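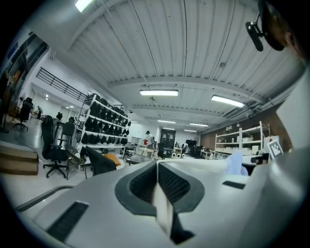

The main hall at the Javier building, Beltelton, with the mezzanine railing at left.

FAVOV WILL KEEP ITS WORKSHOP HALL OPEN AND SKIP THE "SMART FLOOR" REFIT
Shared workshop in Beltelton turns down a full Pulitz layout and will spend on shelving and outlets first

BELTELTON — Favov, which runs the shared workshop on the ground floor of the Javier building, said in January that it will not go ahead with the full refit proposed for its main hall. The hall will stay one open room. A smaller set of changes, mostly to storage and power, will start in the spring and will be judged on whether the people who work there notice any difference.

The Pulitz layout plan would have divided the floor into fixed bays with matching benches, put a lounge under the mezzanine and hung sound panels from the ceiling. It came with a promise of better "flow." Favov's managers read the plan twice and were unable to find a definition of flow in it, or a way to tell afterward if the hall had any more of it than before.

"I have been through two of these refits in other buildings," said Chrysoula Mavromatis, Favov's director. "Both times the drawings were beautiful and the tape was back on the floor by summer. I may be wrong about this one. I would like to see somebody show me that I'm wrong before we pay for it."

The proposal rested on a survey of tenants taken over a single week, in a month when one of the larger groups was away. It asked people whether they would like a more inspiring space. Most said yes. Favov does not dispute the answer, though it has some trouble imagining who would tick the other box.

What tenants bring up without being asked is duller. They want to know where things are kept. They want an outlet near the table they are using. They want the tables to be clear when they arrive at 9 in the morning, and they want to be able to push furniture out of the way when something large has to be put together on the floor. A fixed bay makes that last part harder, and nothing in the plan dealt with it except a line about "bookable assembly moments."

"You can't book the middle of a room that has a bench bolted across it," said Kacper Górecki, who looks after the hall day to day and was asked to comment on an early draft. "I wrote that in the margin. The next draft had the same bench in it, a bit longer."

Storage is the one area where Favov and the authors of the plan agree there is a problem, and they part ways on the cure. The plan called for closed wall units throughout, to give the hall a calmer look. Favov suspects that closed doors mainly hide the mess from visitors, and that a tenant hunting for a box of fittings gets no calmer from having more doors to open. The tall white metal shelving now in use has its drawbacks, among them a mix of white boxes that look much alike from a few steps away, but the shelves are open and a person can at least see that the boxes are there. The first job in the spring will be labels. The second will be a rule on who gets which shelf, written down and posted next to it.
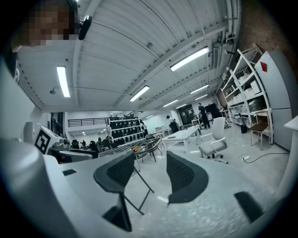
Power comes after that, and Favov expects it to make the most difference for the least money. Extra outlets will go in along the walls, and a way will be worked out to reach the long tables in the middle without making people step over anything. At present the answer is too often a power strip lying on the concrete with a black cable running off across the floor, which is a poor arrangement in a hall where chairs roll and people carry things. The Pulitz plan put new outlets in the lounge. It left the tables to a later phase, with no date for that phase and no price.

Seating will be left mostly alone. The plan described the hall's mix of office chairs, folding chairs and stools as "visually unresolved" and proposed a single model of chair for the whole floor. Tenants who tried the sample chair for an afternoon were polite about it. It could not be folded and put away, and it was too tall to go under one of the tables. Favov will replace seats as they wear out and has no view on whether they match.

The lighting stays too. Long fluorescent fixtures are nobody's idea of charm, and Favov accepts that softer light would look better in a brochure. Several tenants do close work with small parts and have asked that whatever replaces the present fixtures be tried over one table before it goes up over all of them. That seems reasonable. A trial will be set up when a supplier is willing to lend a fixture, and so far none has been.

Eftychia Koutsoukos, who speaks for the nine tenant groups, welcomed the decision with some reservations of her own. "It's better than the plan, I'll say that," she said. "But 'labels and outlets' has been promised here before. We had a labeling day once and by the end of it half the labels said 'misc.' I'll believe in the shelf rule when I see a shelf that follows it."

One part of the proposal may still go ahead in a reduced form. A strip of 500 square feet beneath the mezzanine was marked for the lounge, and Favov will offer it to tenants as a place for finished work waiting to be collected. If it fills up with unfinished work, as Mr. Górecki expects, the offer will be withdrawn and the area cleared.

Filippos Alexiou, who keeps the accounts, said the money set aside for the full refit will be held over. "It doesn't have to be spent because it was budgeted," he said. "I know that's an unpopular opinion in some offices."

Favov will publish a short note on the results after the changes have been in place for a full season. The note will say which changes were used, which were ignored and what each one cost. It will contain no satisfaction score. Should the open hall turn out to be the source of the trouble after all, the note will say that as well, and the bay layout can be looked at again with better evidence than it had the first time.

The hall will stay open while the work is done. Tenants will get notice before any shelf is emptied, and are asked to take home anything they no longer recognize.

About Favov
Favov rents workshop space and shared tables to small groups and independent makers in the Javier building, Beltelton. It does not describe itself as a hub.

Press contact
Consuelo Tello, Favov, Javier building, Beltelton. Visits to the hall can be arranged through the front desk.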